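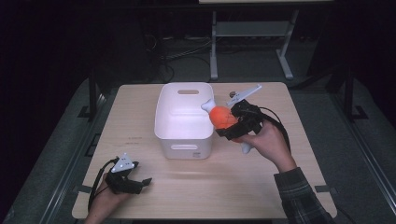 Pluslow is a sorting and packing automation program at the Zurnthorpe returns center, a warehouse run by the retail logistics firm McKinnon. It moved part of the center's hand sorting to robot arms and created a new job, that of demonstrator, for workers who had previously sorted goods at the benches.

Background

The Zurnthorpe center handles returned household goods, toys and pet supplies. Before Pluslow, returns were sorted entirely by hand. Workers stood at long benches, checked each item and placed it in a bin for resale, repair or disposal. McKinnon chose the control software Drornulon, which learns a task from recordings of people doing it.

Demonstration work

Demonstrators work at a table with a hand-held gripper in each hand. They pick up an item, carry it to a plastic bin, set it down inside and begin again. Marker plates on top of the grippers let the system follow their position, and the recordings are used to train the arms on the sorting line. A new type of item needs 2,000 recorded placements before it is released to the line. Small, rounded or oddly shaped toys are generally recorded from several starting positions.

A demonstration shift is divided into 3 blocks, with a break between each. Workers may switch to inspection after 2 blocks – a rule added when early demonstrators reported sore wrists.

Effects on staff

The center had 604 employees when the program began. McKinnon made no layoffs in the first year but left many bench positions unfilled as people departed. Demonstrators are paid at the inspector rate, one grade above sorters.

Opinions among staff have been mixed. Some prefer the new work to the benches, where the pace was set by a conveyor. Others have said that it is repetitive and solitary, and that they miss talking with the person next to them. Workers have also asked whether they should receive extra pay for recordings that remain in use after they change jobs. The company treats the recordings as ordinary paid work.

Damaged packaging, liquids and items with missing labels are still sorted by hand.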